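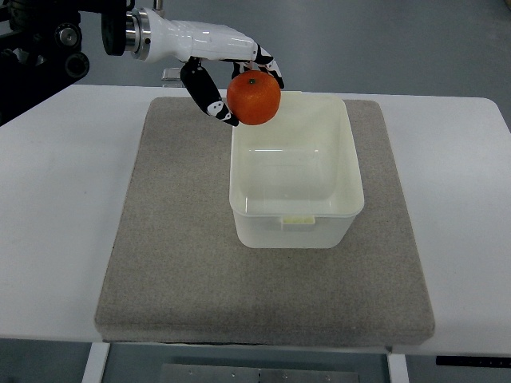

Pal is a tabletop fruit-sorting robot put together in the shared workshop at Pullau, and I've been one of its builders from the start, so take this entry as an insider's view. The name was only meant to last until we found something better (we never did). Pal is one arm with a black-fingered hand in a white housing, and its standard job is dropping citrus into a clear plastic tub. The tub sits on a thick felt pad, which I fought for – on the bare white table it used to skate about every time a fingertip caught the rim.

Origins

The project began when Maja Kaczorowski brought in a box of motors from Grekamex, a surplus dealer, and asked whether anyone fancied making something with them. Most of those motors ended up in drawers! What stayed was the idea of a hand that could pick up soft things without bruising them. Maja did the wiring and the mounting, and I did the software, badly at first.

Software

Pal runs on Skitesance, a small control program we wrote ourselves. It stores each grip as a list of finger positions, 51 at the last tidy-up, and picks one according to the width of the fruit. Version 4 added a slow close, where the fingers ease off as soon as the motors feel any push back. Before that we got through a lot of juice.

Testing

A full test is 1,000 lifts, spread over as many evenings as it takes. The best run so far had 13 drops, nearly all of them lemons, whose pointy ends still confuse the thumb side. Mandarins are the easiest by a long way, and I'd start with those if you're building anything similar.

Current state

Pal still lives at Pullau and usually gets switched on after tea. Maja wants a second tub so it can sort by size, and I'd like to redo the cable run before we add anything else. We've agreed to do the cables in April.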